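May 21, 2022

Spent most of the morning on the old backup drive. It had 600 zip files on it, going back to when I worked at Uddale, and a good 300 of them were copies of each other with different names. I sorted by size first, then compared checksums before deleting anything. Slow, but I trust it more than going by dates.

Three archives wouldn't open. Two gave a header error and one wanted a password I don't remember setting – tried the usual ones, no luck. Wrote to Monique Courtois to ask if she kept the Gouveia folder. 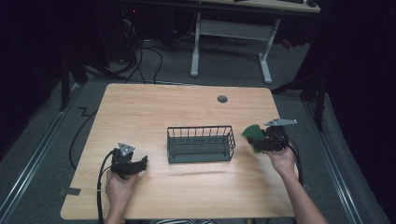

Wire basket on the table, Saturday.

After lunch I repacked what was left as 7z, in 200 MB parts so they upload without timing out. Saved 30 GB in the end. The scans hardly shrank at all, the text logs went down to nearly nothing.

Still to do: test the parts on the other laptop, and move the Lernudley photos before the storage plan renews in July.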